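The Tray Question, Settled for Now

The November supper at Kurville seated 95, and we ran out of forks before we ran out of soup. So the place-setting subgroup met again to argue about trays.
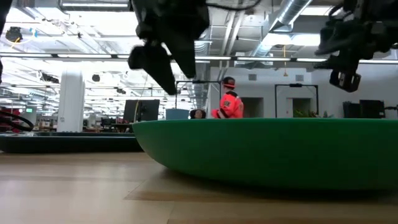
Bowls came first. The old Birberg ones were too deep to eat from politely and too narrow to stack. A wide, shallow bowl in green looks better on pale wood than anyone on the white-china side wished to admit, and it holds a second helping.

Then the full setting, which took until 4 in the afternoon. 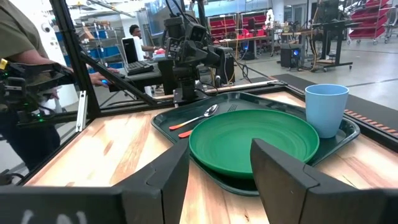

Our standing rule says nothing may hang over the side of a tray. It was written for smaller plates. The round green one pokes out past the near edge even with the cup pushed into a corner, and the fork ends up half under it. The motion to buy bigger trays from Roltberg failed on price: $649.

Spoons on the tray or beside it? We tried both.
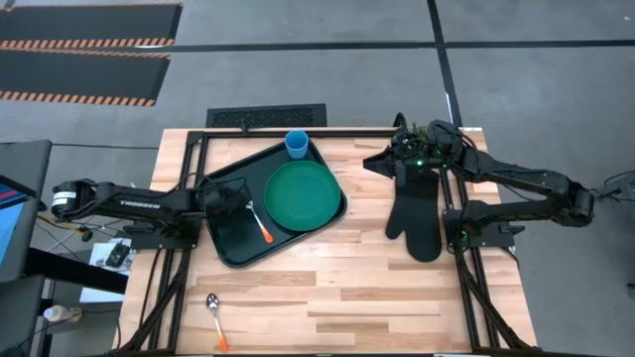 Still Open

Whether soup counts as a course, and who has the 2 missing ladles. Bring opinions, and the ladles.

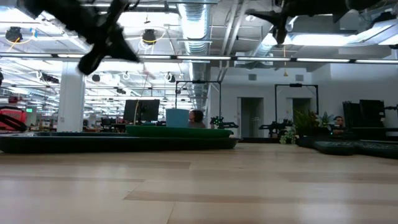 Plank floor and ceiling lights, with the long green edge in between.

Recent items
Guérin napkins: a second look
Stacking chairs, and how not to
Soup rota for winter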